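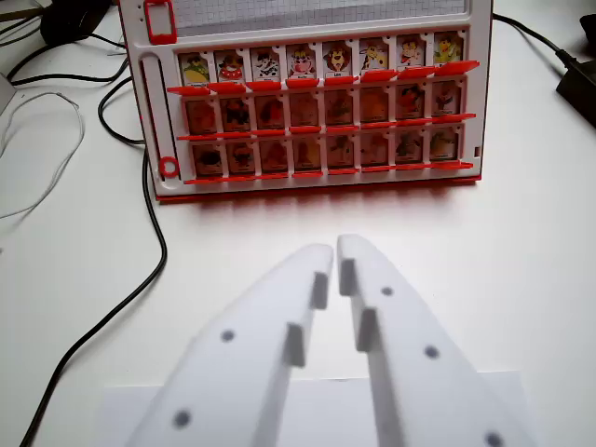

My grandmother kept every board game she ever owned in the hall closet, under the winter coats, and when we visited in December the first thing my cousins and I did was drag the whole pile out onto the rug. I have been thinking about that closet a lot lately, mostly because of an argument I keep having with people I love about whether families still need games you can put your hands on. My side of it is easy to state: I think they do, and I think they need them more than they need another subscription. Take the kind of guessing game where you have rows of little cartoon faces on a white board with red trim, each one with a tiny name printed under it, and you have to work out which character the other person is thinking of by asking one plain question after another. A child of five can play it against a grandparent and win fair and square, and I can't name many other things in a house that let that happen.

My friend Bontu Mamo, who has three kids and far more patience than I do, thinks I'm being sentimental. Her children play together on a tablet, they laugh, they take turns (more or less), and there are never any pieces under the couch. I grant her all of it, the pieces especially. I once spent most of a Thanksgiving visit on my stomach with a flashlight, looking for a plastic hat. But I've watched her kids with the tablet and I've watched them with a deck of cards, and with the cards they look up. They have to. You can't tell if your brother is bluffing unless you look at his face, and you learn a great deal about your brother that way, some of it unflattering.

There is also the matter of the rules. A game on a screen won't let you cheat, or not easily, and it won't let you argue either. At my grandmother's we argued for whole afternoons. She had bought her oldest set in 1959, the rule sheet was long gone, and what we played by was a kind of family law that had been handed down and bent a little by every aunt and uncle along the way. When my cousin's wife, Seon-mi Na, joined us for the first time, she listened to us explain how it worked and then asked, very politely, who had decided all this. We had a wonderful fight about it. She won, too, and we have played it her way ever since.

I know games cost money, and the new ones can cost a shocking amount. I saw one at the store last month for 60 dollars, in a box the size of a microwave. But the thrift shop near me has a whole shelf of them for a couple of dollars apiece, and if one is missing a few cards you can cut some new ones out of a cereal box and write on them with a marker. Half of ours were like that. I can still tell you which ones, and whose handwriting is on them.

So what I would ask of anyone with children around, or parents getting older, or just a roommate they don't talk to enough, is to keep one game somewhere easy to reach. Not up on the top shelf – somewhere a kid can get at it without asking. Leave it out after supper once in a while and see who sits down. It takes 20 minutes, and the dishes can wait that long.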